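Noughts and crosses

Noughts and crosses, known in North America as tic-tac-toe, is a game for two players on a grid of nine squares. One player takes noughts and the other crosses. They play in turn, and the first to complete a row, column or diagonal of three wins.

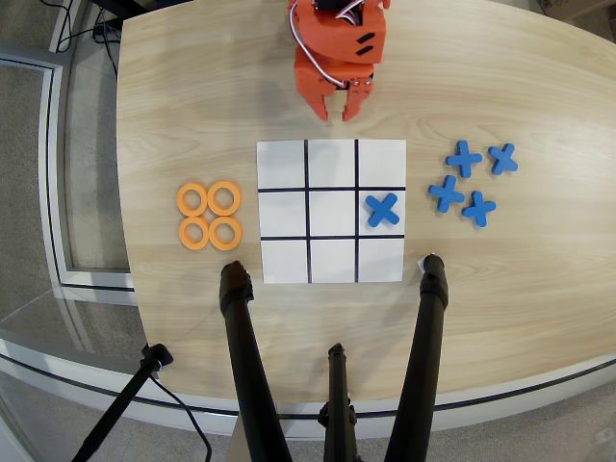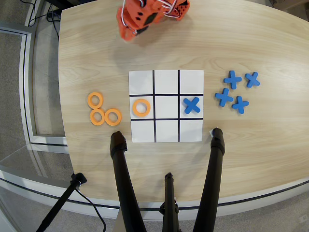
Noughts and crosses played with blue crosses and orange rings on a white board.

Equipment

The game is commonly played with pencil and paper. Sets with separate pieces allow the same board to be used again. As the grid has nine squares, the player who starts needs five pieces and the other four. Spare pieces are kept beside the board until played.

Strategy

If neither player makes a mistake, the game is drawn. The centre square lies on four winning lines, each corner on three and each side square on two.

See also

Nine men's morris
Connection games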